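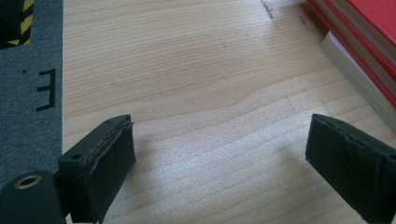 Drendura pitch night, who else went?

mariama_n
Just got home from the student startup night and my feet hurt! 13 teams, way more than I expected, and the hall was packed by the time Sena Dramani gave the opening talk. My favorite was Plevideck (the group matching first-years with paid lab work). They already have 40 students signed up, and they only started in July.

kofta_fan
I was in the back row. Plevideck was fine, but Odik got robbed. They had paying customers and the judges spent their whole Q&A on the logo??

mariama_n
Ok the logo questions were silly, I'll give you that. But Odik ran over time and skipped the budget slide – you can't do that and expect first place.

rowhouse22
Two minutes per pitch is too short anyway. I was on the Ackah team last year and we cut half our talk in the hallway.

kofta_fan
Same two minutes for everybody though. My gripe is with the judging, put some people up there who have run a shop.

rowhouse22
Hard disagree, the professors asked the best questions. Does anyone know if the slides are getting posted?

mariama_n
Sena said they'd go up on the club page. I'll link them when I see them.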